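11. Carry Box: First Use, Opening, Closing and Care

This section covers the Trallow carry box in pink. The same steps apply to the other colors. For the loose divider set, see the Boutros divider sheet packed with it. For wall shelves, see the Grammont shelf guide.

11.1 Parts referred to in this section

Base. The lower half of the box, with a thin rim around the opening.
Lid. The upper half, slightly domed on the outside, with a recessed panel on the inner face.
Handle. White, arched over the top of the lid.
Latch. White, centered on the front face below the lid seam.
Lid tab. Small, flat and pink, on the edge of the lid.
Hinge side. The side where lid and base stay joined when the box is open.

"Front" in these instructions always means the latch side.

11.2 Before first use

1. Remove the outer bag and any tape. Peel tape slowly along the seam. Do not cut it with a knife while it is on the box.
2. Check that the handle is seated at both ends. Press down on each end with a thumb. There should be no click or movement.
3. Open the box as described in 11.4 and take out any paper packing.
4. Wipe the inside and outside with a damp cloth and dry both.
5. Leave the box open for an hour before putting anything in it.

Note: A light plastic smell on first opening is normal. If it is still present the next day, wash the box again as described in 11.8 and leave it open overnight.

CAUTION: Packing bags are a suffocation hazard. Keep them away from babies and small children.

11.3 Placing the box

Use a level table or counter that is larger than the base on all sides. A height of 700 to 800 mm is comfortable for most adults working while seated. Place the box toward the middle of the surface, latch facing the user, with enough free space behind it for the lid to swing back. 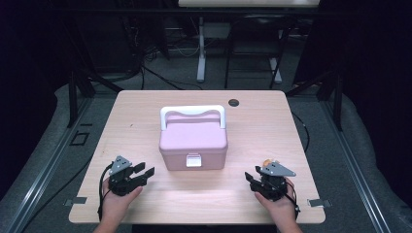 1. Set the base down flat before letting go of the handle.
2. Turn the box until the latch faces you squarely. Lift it to turn it if the table has a soft finish. Grit caught under the base will mark varnish and wax.
3. Fold or move any cloth that is caught under one side. The box should not rock when a corner of the lid is pressed.

CAUTION: Do not open the box on a lap, a bed or a sloping desk. The raised lid moves the weight toward the hinge side and the base may tip.

Do not place the box on a radiator, a stove, or the top of any appliance that gets warm. Do not leave it on a window sill in direct sun. The lid is the first part to lose its shape, and a lid that has warped cannot be pressed flat again.

11.4 Opening

1. Rest one hand on the side of the base to steady it.
2. Release the latch with the thumb of the other hand. Use the pad of the thumb. Do not pry with a coin, key or screwdriver.
3. Lift the front of the lid by its tab until there is a gap wide enough for the fingers.
4. Move your grip to the edge of the lid and continue lifting in one even movement.
5. Stop when the lid meets resistance. Let go only when the lid stays up without help.

If the lid does not stay up, do not push it farther back. Hold it with one hand while the box is in use, or set the box with its hinge side a short distance from a wall so that the lid can lean.

Note: The edge of the lid is thin. Hold it between finger and thumb without squeezing hard, and do not bend it outward. White stress lines along an edge show that it has been bent too far. The lid can still be used, but the lines will not come out.

CAUTION: Keep fingers off the hinge side while the lid is moving. Show children where to hold the box before they use it on their own.

Do not lift the box by an open lid. The handle is attached to the lid and is for carrying only when the latch is closed.

11.5 Loading

The maximum load is 800 g, spread over the whole base. The handle and latch were chosen for this load. A box that closes easily may still be overloaded, particularly with metal items such as scissors, coins or small tools.

1. Put the heaviest items in first, in the middle of the base.
2. Place long items parallel to the front.
3. Fill in with small or light items. Keep everything below the rim of the base.
4. Put pins, beads and other small loose parts in a closed pouch before placing them in the box.
5. Look along the rim from the side. Remove anything that stands above it, including thread ends, ribbon and the corners of paper packets.

The recessed panel inside the lid is not a compartment. Do not tape or clip items to it. Keep the molded details on the inner face clear as well, including the small block with the white peg. Nothing should be hung on the peg or wound around it.

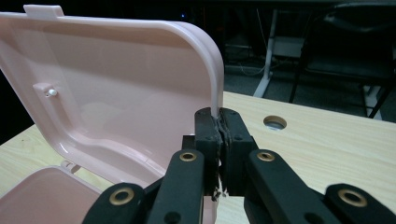
Do not store the following in the box:

Uncovered blades or open bottles of any kind.
Nail polish remover, paint thinner, or cloths that have been used with them.
Damp sponges, wet brushes or washcloths.
Unwrapped food.

Note: Some strongly colored erasers and soft vinyl items will stain pink plastic if left in contact with it for several weeks. Wrap them in paper.

11.6 Closing

1. Check the rim of the base again for trapped items.
2. Lower the lid by its edge. Do not let it drop.
3. Press down on the front of the lid, at both corners together, until the seam is even.
4. Close the latch. It should go home with light pressure.
5. Pull up gently on the lid tab. The lid should not move.

If the latch needs force, open the box and start again from step 1. In most cases something is lying across the rim at the hinge side, where it is hard to see from the front.

11.7 Carrying and storing

1. Close the latch and check it as in 11.6.
2. Hold the handle at the center of the arch.
3. Lift straight up. Do not swing the box or hang it from a hook, a stroller or a bicycle handlebar.
4. Support the base with the other hand on stairs.

Do not stack anything on top of the box. The handle will take the weight at its highest point and can be pushed out at the ends. On a shelf, leave enough height to reach in and grip the handle without scraping the knuckles. The Grammont shelf set at the lower position is suitable.

For long storage, empty the box, wipe it out, and put it away with the latch released. Keep it out of attics that get hot in August.

11.8 Cleaning

1. Empty the box and shake out dust over a sink or trash can.
2. Wipe all surfaces with a soft cloth, lukewarm water and a few drops of dish soap.
3. Clean the groove along the rim and the area near the hinge with a cotton swab.
4. Wipe again with clean water.
5. Dry with a towel and leave open until no water remains at the hinge side.

Do not use scouring powder, bleach, alcohol or a melamine sponge. The matte surface will turn shiny in patches. Do not put the box in a dishwasher. Do not soak it.

Sticker residue can be removed with a little cooking oil left on for ten minutes, then washed off with dish soap. Test on the underside of the base first.

11.9 Faults

Lid sits higher on one side. Open the box, clear the rim, and press both front corners down together. If the lid is still uneven when the box is empty, it has warped and must be replaced.

Latch opens by itself. The box is overfull, or there is dirt behind the latch. Reduce the contents and clean behind the latch with a dry swab.

Handle loose at one end. Stop carrying the box by the handle. Empty the box, close it, and press the loose end down. If it comes out again, order handle 186.

Lid creaks when raised. Clean the hinge side as in 11.8. Do not apply oil or grease to the hinge.

Crack at the hinge side. Do not glue. Replace the lid and base as a pair.

11.10 Spare parts

Handles and latches are supplied separately. Lids are sold only together with a base. Order from Inwood, quoting the part and the color of the box. Orders placed on a Saturday are handled the next working day. Questions about parts not listed in this section can be addressed to Kenneth Tan at the Inwood parts desk.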